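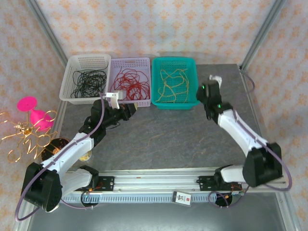
Two arms, three baskets. Sorting cable by color at Proltden.

Cauã Medeiros has 5 minutes, he says, then he has to get back to it. He wrote the house rules for two-arm work at Proltden. Four pages. Used to be 13.

"No one read 13," he says. "People skimmed to the table of numbers and stopped."

Rule one – hands stay behind the rail untill both arms are parked. Not slowed, parked. "An arm standing still is an arm waiting," he says. Gereck, the site up the road, lets people reach in on a pause. Medeiros won't.
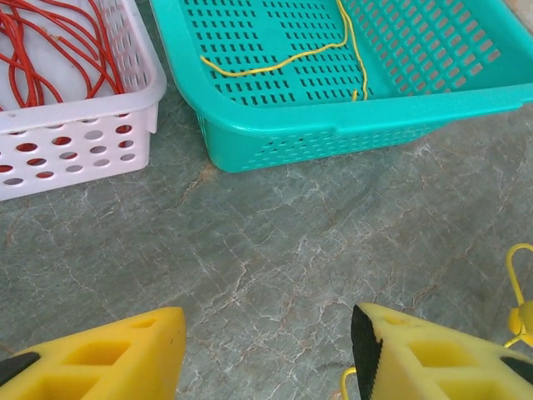

Wrist view, gripper open. Red cable on the left, yellow in the teal basket.

Next, the one-color rule. Each basket gets its color and nothing else. Mixed basket? Stop the run, write it up. He's strict about the log, too. "If you moved a basket, even an inch, I want it in there."

And wrist views get checked before a run starts. Every time. More than 3,000 runs logged since September and he still spot checks them himself.

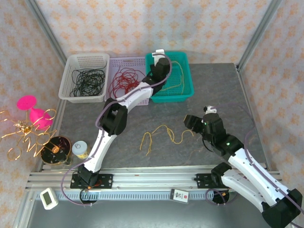 Yellow cord out on the table, both arms reaching in.

Hardest part to write was shared space. Who goes first when both arms want the same spot? "We argued for weeks. Ended up with one line. One arm holds, the other moves, and you say wich before you start."

Orwood wants a copy. Fine by him, he says, as long as they dont add pages.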